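Home | Reviews | Workshop | Forum | Contact

Flikport cable clip set for small robot arms: review after one failure

Posted June 18, 2023
14 comments | 6 shares

I bought the Flikport clip set in spring, for the arm we use at Sturkudano to load and unload washing machines. The set has 40 clips in two sizes and one roll of soft strap. The price is fair and the delivery was quick. I have used it for 300 unload cycles, and I want to write down what I found, also the bad part.

Mounting is easy. You clean the shell with alcohol, press the clip and wait one night. The instructions are short but correct. On the flat parts of the arm the clips hold very well, and I could not pull them off by hand.

The problem is near the wrist. At cycle 78 one clip opened while the arm was turning inside the drum. The cable came free and caught on the door latch, the arm continued to pull, and the connector of the gripper was torn out. The controller stopped only after the force limit was reached. For me this is a safety matter, as a person could have had a hand in the door at this moment. 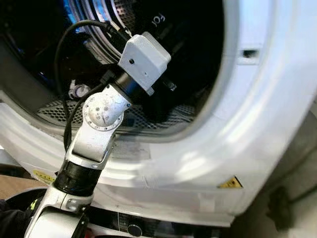 Flikport answered my message in two days and sent me the larger clips without cost. They also told me that the small clip is not meant for a joint which turns more than half a circle. This sentence should be on the package. With the larger clips it is better, but I am still not fully satisfied with the cable path at the drum. The black cables go over the rim and down beside the angled link, and they hang a little loose there. Some slack is necessary or the wrist cannot turn, but every loop is also a thing that can catch. I now check this place before each run, and I have set the force limit lower.

A colleague workshop, Ellard, uses a closed textile sleeve in place of clips. I tried it for one week. It does not catch so easily, but changing a cable takes much longer.

Good: strong adhesive, fair price, helpful support.
Bad: small clips open under twisting, no warning about rotating joints.

I give three stars of five. For a fixed cable I would buy it again. For the wrist, please take only the large clips, and test with the door area free of people.

Share this review | Next review >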